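Bring back the deposit bottle

By Areti Sfakianakis
9th January 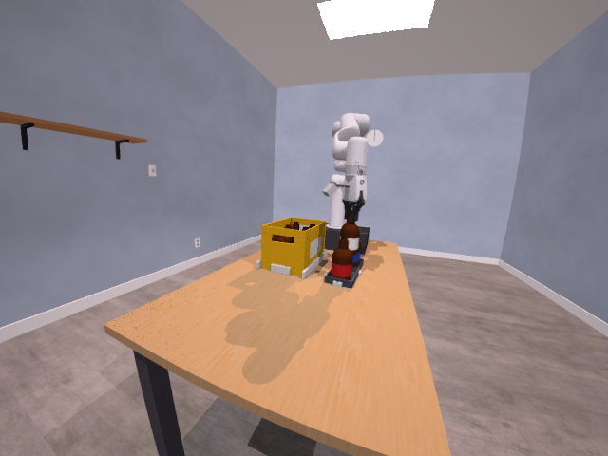

A yellow crate and two brown bottles on a table.

When I was a child my grandmother kept her empties under the stairs. Every other week the lorry came down the hill, the driver took the full crate off her hands, and she got a few coins or the price knocked off the next lot. She never used the word recycling. I doubt she knew it.

We now have a bottle bank behind the library in Dredell, and the council is proud of it. I use it, like most of my neighbours. But every jar and bottle that goes through that rubber flap is smashed, driven away, melted and made into another bottle, which then has to be driven back and filled. A bottle that could have been washed has been destroyed so that an identical one can be made. I have never understood why we call this the sensible option.

The furnace is the expensive part. Melting glass takes a great deal of heat whether you start with sand or with old bottles. Washing takes hot water and soda. You do not need to be an engineer to see which is likely to cost less, provided the bottles don't have to travel far.

That last condition matters and I don't want to skip over it. A refillable bottle is heavier than a throwaway one, and if you send it the length of the country to be rinsed you may lose what you saved. Refilling suits local drinks: beer, milk, juice, cider. It doesn't suit wine from another continent, and I would leave that alone.

The Tedesco brewery, on the Joltum road, went back to returnable bottles in May. Customers pay a deposit on each bottle and a larger one on the crate. Osvaldo Marchetti, who runs the bottling line, told me that 789 crates went out in the first batch and all but six came back. He had budgeted for losing far more. His trouble is with storage, as empties take up exactly as much room as full ones and arrive when it suits the customer.

The shops are less keen. Natalina Grasso has the grocer's on the corner of my street and she was blunt with me. She has no back yard, her cellar floods, and sticky bottles bring wasps. She took part for a month and stopped. I can't blame her. Any scheme that asks a small shop to act as a warehouse for nothing will fail, and the shop ought to be paid a handling fee for every bottle it takes in.

The other thing that needs settling is the bottle itself. Tedesco uses one shape, the cider people at Vudell use another, and neither will fit the other's crate. My grandmother's lorry driver had no such difficulty. Everyone in the district filled the same brown bottle and stuck their own label on it. Brewers say the shape is part of how they sell the product. Perhaps it is, but I buy beer by the label and I suspect most people do.

The council will review its waste contract this spring. It could leave the bottle bank where it is and put a modest sum towards a shared washing plant, with a collection round for the shops. I would happily carry my empties down the hill again for that.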